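Pantry Assistant (Part-Time), Kallar Community Food Center

The Kallar Community Food Center invites applications for one part-time Pantry Assistant. The Center serves households in Kallar and the neighboring town of Brarnesberg. The position is for 17 hours per week and reports to the Pantry Manager, Jae-hoon Kwon.

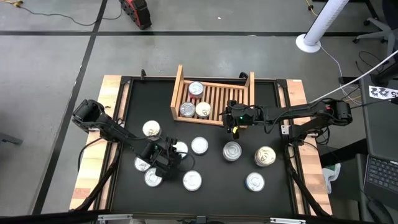 The Assistant will receive deliveries, check date labels, rotate stock and prepare household parcels. Applicants must be able to stand for long periods and lift moderate loads. Prior experience in a store or warehouse is welcome but not required - training is given during the first month.

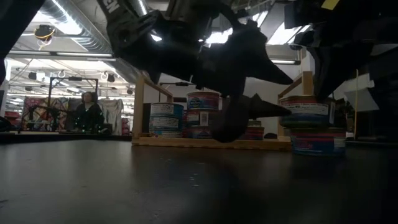
Most donations are shelf-stable goods, and the Assistant will keep the intake record for each delivery. Accuracy in this record is essential, as it is used to plan the monthly order. Cans are kept in stacks, and the Assistant will be expected to inspect them for dents and swelling before they are placed in parcels. Damaged items must be set aside and logged.

To apply, send a resume and a short cover letter to Samer Awwad, Office of Personnel. Applications received after April 18, 2023 will not be considered.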